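Home Bakers Wanted: Measuring Cup and Mixing Bowl Use Study

Limach Kitchenware Testing, Cullemach. Reference 1180. Posted 2022-11-21.

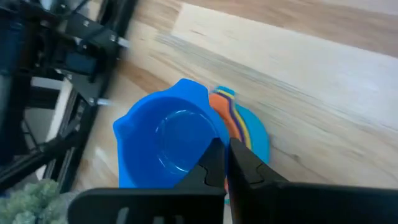
Spouted bowl and nested measuring cups on the test table.

Limach is seeking participants for a study of how people measure, pour and store dry and liquid ingredients at home. The study compares nested plastic measuring cups with the cups, spoons and scales that participants already own. It is run from the Prumlow test kitchen in Cullemach and led by Elínborg Stougaard. Results will be used in a revision of our handling guidelines for small plastic kitchenware.

What is being studied

Repeatability of measured amounts when flour, sugar, rice and water are measured by the same person on separate occasions.

Drip and spill at the spout when pouring batter or liquid from a bowl, at slow and normal pouring speed.

Time taken to separate a nested stack, find the size wanted and put the stack back together.

Legibility of size markings. Colour coding is treated separately: part of the group will work from recipe cards that give the cup size in words, and part from cards that give the cup colour only.

What participants do

Each participant attends 2 sessions in the test kitchen. In the first you work through four short recipes using the cups and bowl provided. In the second you repeat the same recipes with your own equipment, which you bring with you. Please bring it clean and dry. Glass items are accepted if they fit in the padded crate supplied at reception.

Between sessions you keep a paper diary of any measuring done at home. Entries are brief: date, ingredient, tool used, amount intended. Weighing is not required for the diary. Participants who bake less than once a week may leave days blank and should not measure ingredients only to fill the page.

The sessions do not include tasting. Mixtures are weighed and discarded.

Who can apply

Adults aged 18 or over who prepare food at home from recipes at least twice a month. No training in cookery is needed. Left-handed applicants are particularly welcome, as the previous round had too few for a separate analysis of spout position.

You should be able to stand at a table of ordinary height for up to forty minutes at a time. A seated place can be set up if requested on the form. Applicants with colour vision deficiency are eligible and should tick box C so that they can be assigned evenly between the two card groups.

You cannot take part if you have an allergy to wheat, milk or egg, or if you are employed by a manufacturer or retailer of kitchenware. Participants from the earlier Hjaltadóttir bowl trial may apply, provided they did not take part in its pouring section.

Places and payment

There are 161 places. Payment is made by bank transfer after the second session, on return of the diary. Local travel is refunded against receipts. Participants who withdraw after the first session are paid for that session.

Sessions run until the end of April. Start times are in the morning and early afternoon; evening sessions are not available in this round.

Data and recording

Weights and times are recorded against a participant number. Hands and worktop are filmed; faces are not. Recordings are kept until the analysis has been checked and are then deleted. Diaries are stored without names.

How to apply

Request form 1006 from the study office, by post or at the Prumlow reception desk. Complete sections A to D and return the form to Edeltraud Haberkorn, Participant Records, Limach, Cullemach. Quote the reference at the top of this notice. Forms without a signature in section D will be sent back.

Applicants are placed in order of receipt within each age band. A reserve list will be kept once places are full.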